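3.2 Nesting and stacking of mixed tableware

The second task concerned how people put away dishes that do not belong to one set. Households in the Loditz interviews often kept plastic tableware bought at different times, and the pieces rarely fit inside one another in a single order. We therefore chose bowls and cups of different widths and depths, along with flatter pieces, and laid them out on a cloth-covered table. Participants were asked to make the dishes take up as little of the table as they could. They were given no order to follow and no time limit.

We recorded 134 sessions. An arrangement was coded as "nested" when a piece sat inside another, as "stacked" when it rested on a rim, and as "mixed" when both occurred in the same pile. Figure 4 shows a mixed pile, with a blue bowl nested in a pink-red dish, a light blue cup standing in the bowl, and a lime green bowl on top of the cup. The wide orange bowl and the large bright blue one are outside the pile.

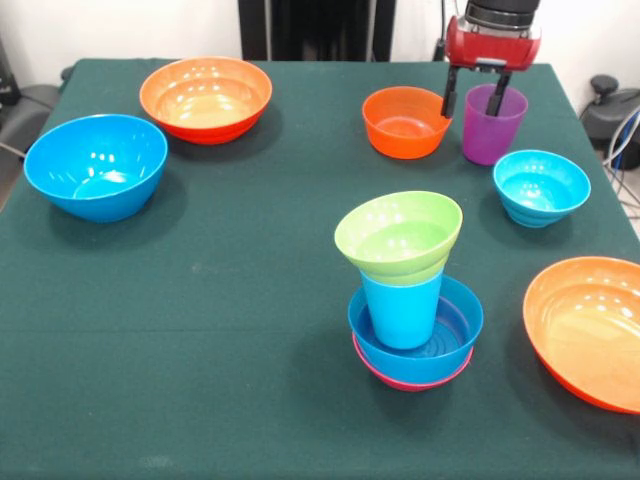 Figure 4. Mixed pile on the green cloth, with other bowls and a purple cup placed separately.

Grukard objected to the mixed category at the coding meeting, arguing that a cup inside a bowl saves table space but wastes height, and that a person with a low cupboard would never count such a pile as put away. We kept the category but added a separate code for pile height, taken from the table surface to the highest rim.

Cups were the main source of disagreement between coders. A cup standing in a bowl takes up the room that a second bowl would need, and any bowl placed over it is wider than its support. Coders were told to treat a bowl resting on a cup as stacked, even when it leaned. Piles that fell before the participant said they were done were not coded. The two coders then worked through the remaining sessions separately, using the Wilanard sheet with the height code added as a last column.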